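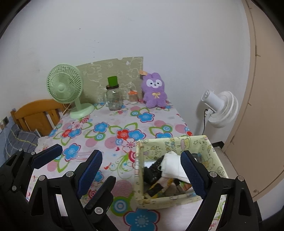
Thread: Wipe-clean or real cotton for a kitchen table?

hemstitch_hen
Joined January 2024

Okay, tablecloth people, I need you! I've fallen hard for big loud flower prints (pink background, blue and red blooms, the bigger the better) and I want one on the kitchen table all year, not just when company comes. My question is fabric. My grandmother swore by cotton and ironed hers every week. I do not iron. But the wipe-clean ones I had as a kid cracked along the table edge and smelled like a pool toy. Has anyone found one they love?

pearmarmalade
Cotton, cotton, cotton! I have 11 of them and I rotate. The trick with ironing is to skip it: pull the cloth out of the washer, shake it hard, and spread it on the table while it's still damp. It dries flat overnight, or flat enough for soup. My favorite is a Nornia with poppies the size of dinner plates, and it has only gotten softer.

dottie_on_the_porch
Going to disagree with pear here. I have three kids under eight and a cotton cloth lasts one breakfast in my house. Coated cotton is a whole different animal from the old vinyl. It drapes, it doesn't smell after the first couple of days, and grape juice comes off with a sponge. Mine is a Totura and it's been on the table since April. No cracks yet.

pearmarmalade
"Yet" is doing some work there, dottie. I had a coated one go at the corners in its second year, right where it folds. Was yours folded when it came, or rolled?

dottie_on_the_porch
Rolled! And I never fold it. If I need it off the table it goes back on the tube. I'll give you the corners though, I do baby them a little.

blue_enamel_pot
Can I put in a word for buying by the yard? There's a fabric shop near me, Hodžić, that keeps the big florals on bolts in the back, and you can match the repeat to your table so a flower lands in the middle and doesn't get chopped in half at the edge. With a large print this matters so much more than people think. Get 6 inches of overhang on each side, plus hem.

hemstitch_hen
Oh, I hadn't even thought about where the flowers land. Now I'm going to be looking at that forever. Is 6 inches enough? The ones I see in stores hang way lower.

blue_enamel_pot
For every day, yes. Longer looks fancy but you end up with it in your lap and the cat climbs it.

oldlinencloset
I'd go 8 or 9 myself, short ones look skimpy to me. Also, wash the yardage before you cut! I didn't, and my cloth came out of the dryer looking like a placemat.

pearmarmalade
Seconding the prewash. And cold water for the reds, always, the first few times on their own.

dottie_on_the_porch
Or get coated and skip the laundry entirely, just saying :)

hemstitch_hen
You're all wonderful. I think I'm going to do one of each, coated for weekday meals and a cotton one cut from the bolt. Does Hetis thread hold up for hems or should I get something heavier?

blue_enamel_pot
Regular all-purpose is plenty for cotton. For the coated one, don't hem it at all, just cut it clean with sharp scissors.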